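Blot notebook, bench 6, May

Friday, 7:40 a.m. Coming in early to write this up before I forget why I did what I did. Those of you who share the antibody box can skip to the part about the dilutions, the rest is mostly me grumbling.

So, the phospho blot again. Third go this month. The first two had that gray haze over the whole membrane, worst on the left side, and bands you could only find if you already knew where to look. Total protein looked fine both times, so the lysates are okay and the transfer is okay. It's the phospho side that is being a pain.

What I changed this time: blocking in BSA for the phospho membrane, milk only for the total. I know, I know, it says so on the sheet taped to the fridge and I have said it to other people. I had been using milk for both because the BSA bottle was always empty when I got to it. New bottle is on the second shelf, please leave me a little.

Lysates were the same batch as last time, frozen in small aliquots after the first run. Harvested with the Rerix buffer, fresh inhibitors added right before (both kinds, protease and phosphatase, I checked the tube caps twice). Sonicated on ice in short bursts, spun cold, kept the top. One tube was snotty with DNA even after the spin, so I sonicated that one again and it pipetted fine afterward. Marked it with a star on the lid in case it runs funny.

Protein assay: curve was straight, blank was low, no complaints. The lowest sample came out weak enough that I had to load everything to match it, which left the lanes fuller than I like. 41 microliters in a well is too much for the comb we have, and I got a tiny spill from lane 6 into lane 7. Lane 7 is ladder, so no harm done, but next time I'm concentrating that sample first. 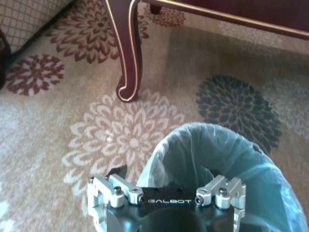

GALBOT gripper, metal fingers to either side of the lettering

Gel ran nicely. Slow through the stack, then turned up, and the dye front came off straight with just a bit of a smile at the edges. I used the old Harkik tank because the newer one has a nick in the gasket and leaks from the inner chamber. It's a slow leak, you don't notice until the buffer is under the wells and everything has gone sideways. I put tape on it with the word LEAKS in big letters. If the tape is gone it still leaks!

Transfer was wet, in the cold room, with the ice block in. Methanol for the membrane first, then transfer buffer, and I rolled the bubbles out with a cut serological pipette – the proper roller is missing again. Ponceau after looked even from top to bottom. I took a scan of it before washing and it's in the shared folder under the same name as this entry.

Then cut the membrane across, just above the middle marker band, so I could do the loading control on the lower strip without stripping anything. Notched the top left corner on both pieces. (Last time I notched only one and spent a good while holding wet membrane up to the ladder like an idiot.)

Dilutions, for anyone who skipped down:

Phospho primary 1:1000 in BSA, overnight in the cold room on the rocker.
Total primary 1:1000 in milk, same.
Loading control 1:5000 in milk, one hour at room temperature.
Secondary 1:5000 for the phospho, 1:10,000 for the other two.

Washes were three times ten minutes, plenty of volume, and I swapped to a clean box after the first wash each time. I think that helped as much as the BSA did. The boxes we reuse have old secondary dried into the corners and a rinse under the tap doesn't shift it.

Result: so much better. Background is low, really low, and the phospho band is there in the untreated lanes and drops off with the inhibitor at the two later time points. The earliest time point is in between, a bit fainter than untreated by eye. Quantified it in Ambrosio with the local background option on. Untreated minus background came to 3,885 in whatever units it uses, and the last time point was 66. I would not put the second number in a figure, it's down where the software is guessing, but as a yes or no it's clearly a no.

Total is flat across, loading control is flat across except the starred tube, which is a touch heavy. That fits with me having sonicated it twice and not redone the assay on it. My own fault.

Things I'm less sure about. There is a second band under the phospho one, fainter, and it goes down with treatment too. It wasn't visible on the hazy blots so I can't say if it was always there. It could be breakdown from the freeze and thaw, or it could be a shorter form of the same protein. I want to run a lysate made fresh next to a thawed one from the same cells and see if the lower band is in both. If it's only in the thawed one I'll stop thinking about it.

Also should do the pulldown at some point. I have beads left, and there's enough lysate in the untreated set for an IP with 10 percent input plus an isotype control lane. Not with the starred tube though.

The imaging file from the Skeselton saved with auto contrast on, so don't trust how the preview looks. Open the raw one. I re-exported it without and renamed it, and the preview copy is going in the trash once I've checked both open on the other computer.

Left to do: pour two gels this afternoon, make more transfer buffer (there's maybe one run left in the carboy), thaw cells for the fresh lysate. Phospho antibody solution is saved in a 15 ml tube in the door of the fridge, used once, azide added – please don't use it with anything HRP.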